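Archive > Working Papers > Domestic Habits > Section 4

Thursday, July 27, 2023
By Adesuwa Igwe and Temitope Bassey

4. Inheritance and the household egg

4.1 Who taught you?

We posted 2000 questionnaires to addresses in Elomness and Stillon and received 669 back, a response that our former head of department called "brave". The main question was simple: who taught you to fry an egg? Respondents could name one person only. Many named several, crossed them out, and wrote an essay in the margin.

Mothers lead, as they have in every earlier survey of this sort. The surprise was the second group, the 137 people who insisted they had been taught by no one at all. Pressed at interview, most then described a grandparent in some detail, down to the apron. We have coded these as "self-taught (disputed)".

Butter households and oil households rarely marry without comment. One Stillon couple keeps 2 pans so that the matter need not be raised at breakfast. The speckled stone-look finish was popular with younger respondents, and older ones distrusted it on sight (Figure 3).

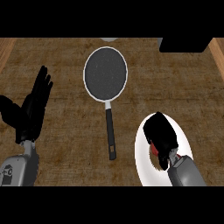 Figure 3. Frying pan with a speckled dark grey interior and a pale rim.

4.2 The pan as heirloom

Cast iron is left to people in wills. Non-stick is left in the garage. Even so, respondents spoke of their non-stick pans with real feeling, and several could say which relative had ruined the last one and with what fork. Blame of this kind travels well down the generations. A man in Elomness was still cross, on his late father's behalf, about an incident with a metal scourer in a rented caravan. 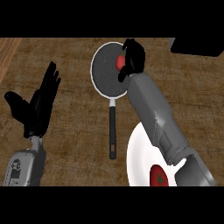
Rules about washing up were handed down more faithfully than any recipe. Children of soakers soak. Children of those who wash at once marry soakers and are unhappy, or so they told us at length while the tea went cold. We had allowed twenty minutes for each interview and abandoned this by the second morning.

The term "proper egg" came up in nearly every conversation and was never defined the same way twice. We return to it in Section 5, without much hope.

Comments

Ojo: You have missed out aunties entirely. My mother can't cook. Everyone knows it is the aunties.

Taster: Lard household here, and not a word about us. Will there be a follow-up in August?

Ojo: Also, soaking is just leaving it for somebody else.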